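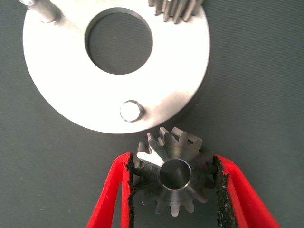 4.2 Specular parts and the wrist camera

The perception stack in Zerwood was written for matt objects, and it has held a grudge against polished steel ever since. Planetary gear assembly gives it plenty to resent. The carrier plate throws back a broad white glare, the pins are short and shiny, and a small spur gear held between the fingers sits close enough to the plate that a depth estimate will cheerfully merge the two into one part.

We therefore stopped asking for depth on the plate at all. The pose estimator fits an ellipse to the rim and another to the central bore, where the dark mat shows through and the edge is strong under most lighting. The pins are then searched for only where the plate model says they may be. A pin found anywhere else is treated as a reflection and dropped, a rule which removed most of the phantom pins in the Okcombe recordings and, on two bad afternoons, several real ones.

The held gear is handled separately. Its bore has a thin bright chamfer that the ring detector likes very much, sometimes to the exclusion of everything else. The teeth are harder, as some of them are sunk into the finger pads, whose speckled surface has a texture our segmentation network considers deeply gear-like. We mask the pads using the finger geometry and estimate tooth phase from the exposed arc only.

4.3 Views without a target

A policy trained only on views with a part between the fingers will find one whether or not it exists. Early versions of the planner closed on creases in the cloth with real conviction. To counter this we added 300 views in which the space between the pads holds nothing but fabric, and labelled them as such (Fig. 3). The full training set then stood at 3672 views, of which 3329 passed the blur check. 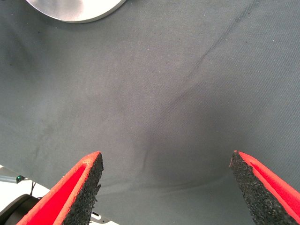
Figure 3. Wrist view with no part between the pads. A crease and a soft fold mark the cloth; the edge of a metal disc is visible at upper left.

Two details of these views proved awkward. The first is that cloth sags, and the fold casts a soft shadow that the old grasp scorer read as an object boundary. We now penalise any candidate whose boundary is supported by shading alone. The second is the disc in the corner. With so little of the rim in view, the ellipse fit is badly conditioned and can move the plate centre by 8 mm between consecutive views — a remarkable feat for a part lying still. Below a fixed arc length the estimator returns no pose, and the planner raises the wrist and looks again.

The Stoyanova baseline has no such option and must always answer. We report its results in Section 5 with the retry disabled for both systems, which flatters neither.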